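Household and Shop-Floor Chores Study
Progress report to the Draltico Fund, second reporting period

1. Where we are

The study asks a narrow question: which ordinary chores can a two-armed machine do today, without a person standing by to fix things? We proposed 78 chores in the original plan. They come from two settings, the home (bathroom, kitchen, laundry) and the back rooms of small shops (sorting, shelving, packing, wiping down).

At the end of April, 20 of the 78 chores had been through the full cycle of demonstration, training and testing. The plan called for 19 by this point, so we are one ahead. The lead will probably not last, as the next group has most of the cloth and cord handling in it.

2. Demonstrations

All demonstrations are now done by people using hand-held grippers, one in each hand, at a table. In the first period we also steered the arms remotely. We dropped that in the second month. It was slow, operators tired quickly, and small items were hard to pick up cleanly.

Every chore gets 1,000 demonstrations before training starts. Operators work in short blocks and change items between blocks so the machine does not learn a single brush or a single cup. Sessions now begin at 8:30 a.m., and the shift overlap we mentioned in the last report has been removed.

The bathroom group took up most of this period. It covers combs, toothbrushes, soap dishes, small jars and cups. Thin handles are the main difficulty. A person picking up a comb shifts it in the fingers without thinking. A two-jaw gripper has to take hold at the right place and the right angle the first time, or put the item down and start again.
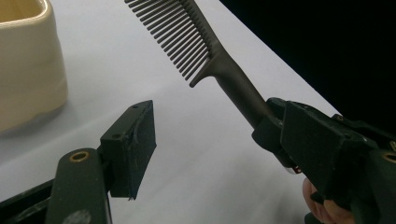

Figure 1. Comb held by the handle in the right gripper, left gripper open.

We ask operators to take combs by the handle where there is one. Grips across the teeth gave poor results in early tests with the Toivonen arms, and the comb often turned when it touched the rim of a cup. For combs without handles we have no good method yet, and they are left out of the results below.

3. Results so far

We score each chore as ready, partly ready or not ready. Ready means the machine finished it in nearly every trial with items it had not seen before. Partly ready means it worked with familiar items only, or needed a person to step in now and then.

Of the 20 chores tested, six are ready, nine are partly ready and five are not ready.

The ready chores are mostly pick-and-place work on a clear surface: cups to a tray, boxed goods to a bin, jars to a shelf at table height. Putting a comb or brush away in an upright cup is partly ready. Opening a tight lid, folding a hand towel and threading a price tag are among those not ready.

Shop chores scored somewhat better than home chores. Shop items are stiffer and come in regular sizes, and the shelves at Jesex, our retail partner, are set at fixed heights. We would caution against reading too much into this, as the harder shop tasks have not been tested.

Speed is still a problem. Even on ready chores the machine is several times slower than a person. Jesex staff told us they could accept this for overnight work but not during opening hours.

4. Equipment

Gripper pads wear faster than we budgeted for. Edges fray and the surface loses hold, which matters most on smooth plastic. We now check pads at the start of each block and replace them in pairs. Rotier supplied a second batch of pads in a harder material. They last longer but slip more on thin handles, so we are using them for boxed goods only.

One Toivonen arm was out of service for nine working days with a wrist fault. Testing continued on the other pair.

5. Budget

Spending is within the approved total. Pads and small parts are over their line, and the difference has been covered from travel, which was underspent. We ask the Fund to approve this transfer. No other changes are requested.

6. Next period

Laundry and cord handling will start first, with hand towels, socks and phone chargers. We will retest the nine partly ready chores with new items, and run the first overnight trial at Jesex using the boxed goods task. Combs without handles will be tried again with a thinner jaw tip once Rotier delivers it.

The full score sheet for all tested chores is attached as Annex A. The parts and pad replacement log is Annex B.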